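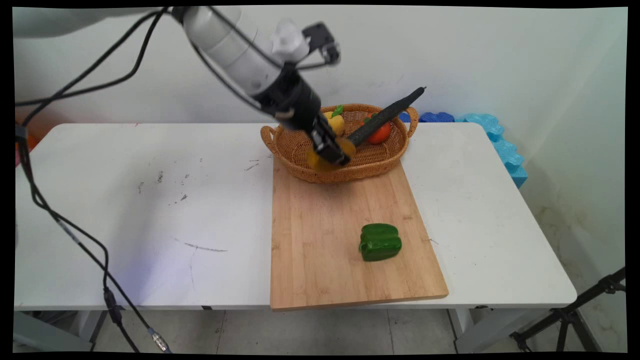 A wicker produce basket on a bamboo cutting board, with a green bell pepper in front.

Vastora Adds Oval Produce Basket and Full-Length Board to Worbridge Kitchen Line

WORBRIDGE — Vastora, a supplier of kitchen storage and preparation goods, will add an oval wicker produce basket and a full-length bamboo cutting board to its Worbridge line in May. The two items are sold separately or as a set under the name Hastitz.

The Hastitz basket is intended for unwrapped fruit and vegetables kept at room temperature. It has an open top and a looped handle at each end, so a loaded basket can be lifted with both hands and set down level. The weave is left uncoated on the inside. Air passes through the sides and the base, and loose soil from root vegetables falls through and can be wiped from the surface underneath.

Long items such as cucumbers can be laid diagonally with one end resting on the rim. Vastora recommends placing firm produce first and tomatoes toward one end, where they carry no weight. Rated load is 3 kilograms.

The board is solid bamboo with the grain running lengthwise. It is long enough for the basket to stand at the far end while the near end stays free for cutting. Produce moves from basket to board without crossing the table, and trimmed pieces can go back the same way. On narrow tables the board may extend slightly past the front edge; in that position cutting should be done on the supported section only.

Vastora tested the set with households and two teaching kitchens over one season. A total of 546 preparation sessions were logged. Most comments concerned handle height, and the handles were made taller in the production version as a result.

Care instructions are short. The basket should be brushed dry and not soaked. The board should be washed by hand, dried standing on its long edge, and oiled when the surface looks pale. Neither item is suitable for the dishwasher.

The first production run is 2,000 baskets and 400 boards. Boards ordered after the first run will ship from a second batch later in the year. Distribution is handled by Janevski, which also carries the existing Worbridge colanders and bread boxes — store buyers may request samples through their regular Janevski account.

About Vastora
Vastora designs and supplies storage, preparation and serving goods for home and teaching kitchens.

Related items
Worbridge colander now in two depths
Replacement lids for Worbridge bread boxes
Oiling and storing bamboo boards
Janevski updates sample request form

Comments

pantryshelf: Will the basket be sold in a smaller size? Mine would have to fit under a wall cabinet.

R. in the valley: I have the older bread box and the hinge has held up fine. Would buy the board alone if it has no feet. Feet always come off.

greenpepper7: Does uncoated wicker stain from tomatoes? The press release doesn't say.

pantryshelf: I line mine with a cloth and change it every week. Works for tomatoes and peaches.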